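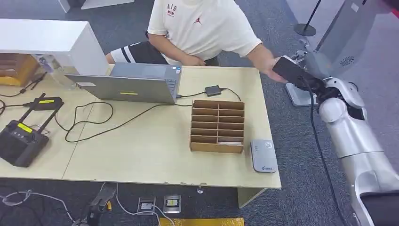 로봇 제어/플래닝 게시판 > 매니퓰레이션
제목: 핸드오버 후 슬롯 삽입에서 grasp pose 재추정, 어느 단계에 넣으십니까
분류: 질문 / 상태: 진행 중

글쓴이: 칼만이득조절중

사람에게서 납작한 물체를 받아 골판지 정리함 칸에 넣는 태스크입니다. 플래너는 Stustance, 손 드라이버는 Breltetti에서 배포하는 것을 그대로 쓰고 있습니다.

파이프라인은 다음 순서입니다.
핸드오버 대기 -> 파지 -> 후퇴 -> 헤드 카메라로 정리함 pose 갱신 -> 접근 -> 임피던스 모드 전환 -> 삽입

문제는 파지 이후입니다. 사람이 물체를 놓는 시점에 물체가 손 안에서 돌아갑니다. 현재는 파지 직전에 추정한 물체 pose를 손 프레임에 고정해 두고 끝까지 씁니다. 이 상태로 삽입에 들어가면 물체 앞쪽 모서리가 칸막이에 걸립니다. 실패 로그를 분류해 보니 89%가 이 유형이고, 나머지는 정리함이 밀린 경우입니다.

칸 입구 여유는 한쪽당 2 mm입니다. 캘리브레이션 잔차는 그보다 작게 나오므로 외부 파라미터 문제로는 보지 않습니다.
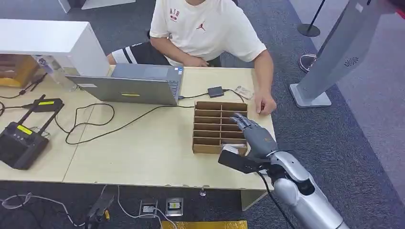
삽입 직전 자세. 물체는 엄지와 나머지 손가락 사이, 맨 아래 칸 앞.

질문은 두 가지입니다.
- in-hand pose 재추정을 후퇴 직후에 넣을지, 접근 끝점에서 넣을지
- 재추정을 헤드 카메라로 할지 손목 카메라로 할지

접근 끝점에서는 헤드 카메라 기준으로 손가락이 물체를 상당 부분 가립니다. 물체가 검은색 무늬 없는 면이라 특징점 기반은 처음부터 제외했습니다.

----

답글: quat_normalize

후퇴 직후에 넣는 쪽에 한 표입니다. 접근 끝점에서 재추정하면 보정량이 클 때 이미 정리함 옆이라 손목을 돌릴 공간이 없습니다. 후퇴 자세를 고정 관측 자세로 정의해 두고 거기서 정지, 실루엣 정합, 결과를 attached object로 갱신하면 됩니다.

그리고 planning scene에 attached object를 언제 붙이는지 확인해 보세요. 파지 직전 pose로 붙인 뒤 갱신을 안 하면 충돌 검사 형상도 같이 틀어져 있습니다. 삽입만 문제가 아니라 접근 경로 자체가 잘못된 형상으로 계획된 것입니다.

----

답글: 관절한계

저는 반대입니다. 비전 재추정을 넣기 전에 파지 쪽부터 고쳐야 합니다. 놓는 시점 판정이 느려서 생기는 회전 같은데, 핸드오버 완료 판정을 무엇으로 하십니까? 손가락 전류만 보면 사람이 아직 잡고 있는 상태와 놓은 상태가 잘 구분되지 않습니다.

----

답글: 칼만이득조절중 (글쓴이)

손가락 전류 임계값과 타임아웃입니다. 전류가 올라간 뒤 800 ms 이상 유지되면 파지 완료로 보고 후퇴를 시작합니다. 손목 힘 센서 값은 기록만 하고 판정에는 쓰지 않습니다.

attached object는 지적대로 파지 직전 pose로 붙이고 이후 갱신이 없습니다. 이 부분은 제 실수입니다.

----

답글: 관절한계

그러면 사람이 아직 쥐고 있는데 후퇴가 시작되는 경우가 섞여 있을 겁니다. 당기는 방향과 파지축이 어긋나면 그 모멘트로 물체가 돕니다. 로그에 손목 렌치가 있다면 후퇴 시작 직후 구간의 토크 피크와 실패 여부를 맞춰 보십시오. 상관이 나오면 비전은 나중 문제입니다.

----

답글: quat_normalize

상관은 나올 겁니다. 그래도 재추정은 필요합니다. 놓는 타이밍이 완벽해도 사람이 물체를 건네는 각도 자체가 매번 다르고, 손가락이 닫히면서 면을 따라 정렬되는 양도 다릅니다. 파지 직전 추정값이 파지 후에도 유효하다는 가정이 틀린 겁니다.

----

답글: 관절한계

가정이 틀린 것에는 동의합니다. 다만 오차의 큰 쪽이 어디냐는 이야기입니다. 정렬로 생기는 오차는 손가락 형상이 정해져 있으니 편향에 가깝고, 후퇴 중 회전은 분산입니다. 편향은 오프셋으로 뺄 수 있습니다.

----

답글: hindthorpe_user

손목 카메라 쪽만 답합니다. Hindthorpe 트래커로 비슷한 것을 해 봤는데 이동 중 프레임은 버리는 게 낫습니다. 제 쪽 손목 카메라는 팔이 움직일 때 배경이 줄무늬로 번져서 실루엣 경계가 무너졌습니다. 손가락도 짙은 회색이고 물체도 검정이면 분할에서 둘이 붙습니다.

글쓴이 쪽 손목 영상 프레임을 볼 수 있습니까? 물체를 쥐지 않은 프레임도 괜찮습니다. 손가락이 화면에서 차지하는 영역을 보려는 것입니다.

----

답글: 칼만이득조절중 (글쓴이)
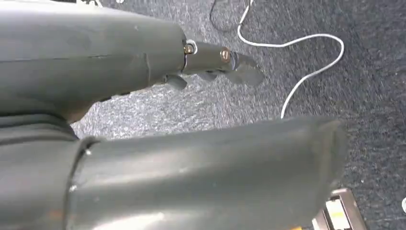
손목 카메라 원본. 배경은 카펫, 흰 케이블은 바닥에 있는 것.

왜곡 보정 전입니다. 마스크는 URDF를 투영해서 만드는데 손가락 끝 쪽에서 몇 픽셀씩 어긋납니다.

----

답글: hindthorpe_user

카펫에서 약간의 번짐이 보입니다. 손끝도 배경 쪽으로 흐려져 있습니다. 이 상태에서 경계 픽셀로 각도를 뽑으면 흔들립니다. 노출을 고정하고 짧게 잡은 뒤 조명을 올리든지, 아니면 정지 상태에서만 찍으십시오.

배경도 문제입니다. 얼룩무늬 카펫은 고주파 성분이 많아 에지 기반으로는 불리하고, 바닥 케이블이 얇고 긴 에지를 만듭니다. 깊이 게이트로 가까운 영역만 남기면 해결됩니다. 손목 카메라에 깊이가 없으면 헤드 쪽에서 관측 자세를 잡는 편이 간단합니다.

----

답글: 칼만이득조절중 (글쓴이)

손목 쪽은 깊이가 없습니다. RGB만 나옵니다.

----

답글: Serena Santoro

Stustance 플러그인 쪽을 관리하고 있어 인터페이스만 정리합니다. 번역기를 썼으니 표현이 어색할 수 있습니다.

attached object의 pose는 detach 없이 갱신할 수 있습니다. 단, 버전 2부터입니다. 이전 버전에서는 detach 후 다시 attach해야 하고, 그 사이에 플래닝 요청이 들어오면 물체가 월드 물체로 남아 손과 충돌 상태로 판정됩니다. "start state in collision"이 간헐적으로 나온다면 이것을 의심하십시오.

임피던스 전환과 갱신을 같은 콜백에 두지 마십시오. TCP 오프셋이 바뀌면 평형점도 바뀌므로 전환 순간에 손이 튑니다. 갱신, 정지 확인, 전환 순서를 권합니다.

----

답글: 칼만이득조절중 (글쓴이)

"start state in collision" 나옵니다. 재시도하면 없어져서 무시하고 있었습니다. 다만 저는 갱신을 하지 않으니 원인이 다를 텐데, 파지 재시도 루프 안에 detach/attach가 한 번 들어 있습니다. 그쪽 같습니다.

----

답글: guerra_branch

Guerra 브랜치에 나선 탐색 삽입이 들어 있습니다. 재추정 없이 접촉 후 탐색으로 넣는 방식인데 금속 지그에서는 잘 됩니다.

----

답글: quat_normalize

골판지에는 권하지 않습니다. 나선 탐색은 접촉면이 강체라는 전제가 있습니다. 칸막이가 휘면 힘 신호로 입구 가장자리를 찾을 수 없고, 고정하지 않은 정리함은 탐색력에 밀립니다. 원글에서 정리함이 밀린 실패가 따로 있다고 했는데 그 비율이 늘어날 겁니다.

----

답글: guerra_branch

탐색력을 낮추면 됩니다. 평면 탐색 대신 물체를 기울여 한쪽 모서리를 먼저 넣고 세우는 방식도 있습니다. 이 경우 필요한 정밀도는 한 축으로 줄어듭니다. 골판지로 해 본 적은 없습니다.

----

답글: 관절한계

기울여 넣기는 저도 찬성입니다. 다만 기울이는 각도를 정하려면 in-hand 각도를 알아야 하니 원점으로 돌아옵니다.

----

답글: 칼만이득조절중 (글쓴이)

렌치 로그 확인했습니다. 후퇴 직후 토크 피크가 큰 시도는 대부분 실패했습니다. 관절한계 님 의견이 맞는 부분입니다. 그런데 피크가 작은데도 모서리가 걸린 시도가 따로 남고, 각도 오차 부호가 일정하지 않습니다. 고정 오프셋으로는 못 뺄 것 같습니다.

변경 예정 사항입니다.
- 핸드오버 완료 판정에 손목 힘 변화량 추가, 타임아웃은 안전용으로만 유지
- 후퇴 자세를 관측 자세로 고정하고 정지 후 헤드 카메라로 실루엣 정합
- 플러그인 버전 올리고 detach 없는 갱신으로 교체
- 임피던스 전환은 별도 상태로 분리

기울여 넣기는 위 항목을 적용한 다음 따로 비교하겠습니다. 정리함은 당분간 테이블에 고정하지 않습니다. 미고정 조건이 요구사항에 들어 있습니다.

----

답글: 관절한계

부호가 섞여 있으면 오프셋 이야기는 철회합니다. 힘 판정을 넣을 때 중력 보상에 물체 질량을 미리 넣지 마십시오. 사람이 받치고 있는 동안의 힘과 구분이 안 됩니다.

----

답글: hindthorpe_user

헤드 카메라로 정합할 때 손가락 마스크를 URDF 투영으로 만든다면 팽창을 넉넉히 주십시오. 올려 주신 손목 영상에서 어긋나는 정도라면 헤드 쪽에서도 관절 오프셋만큼은 남습니다.

----

답글: 칼만이득조절중 (글쓴이)

팽창 적용하겠습니다. 관절 오프셋은 Breltetti 드라이버의 영점 파일을 다시 뽑아서 비교 중입니다. 값이 나오면 이 글에 이어서 올립니다.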